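Teaching Garment Folding by Hand Demonstration
Project report, Pevedix student group
Authors: Kelly Lins and Valquíria Furtado
September 2021

This report covers the collection of demonstrations for a shirt-folding task. An operator guides a pair of grippers through each fold while the movements are recorded. Over the project, 18 operators recorded 1457 demonstrations, of which 38 were set aside for testing.

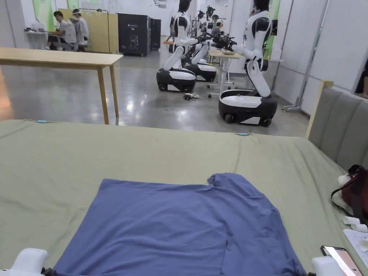 Soft surfaces proved harder than tables. On a mattress the cloth underneath can shift with the garment, and the policy may learn to follow the wrong edge. The bed trials therefore used a green sheet, held by small light-blue clips along its top edge, with a blue T-shirt spread flat as the starting position. Operators were asked to approach the shirt with one gripper at each side and to pause before closing.

Each operator practiced for three sessions before recording. Demonstrations in which the shirt slipped were kept and labeled separately. Work on long sleeves is planned for November.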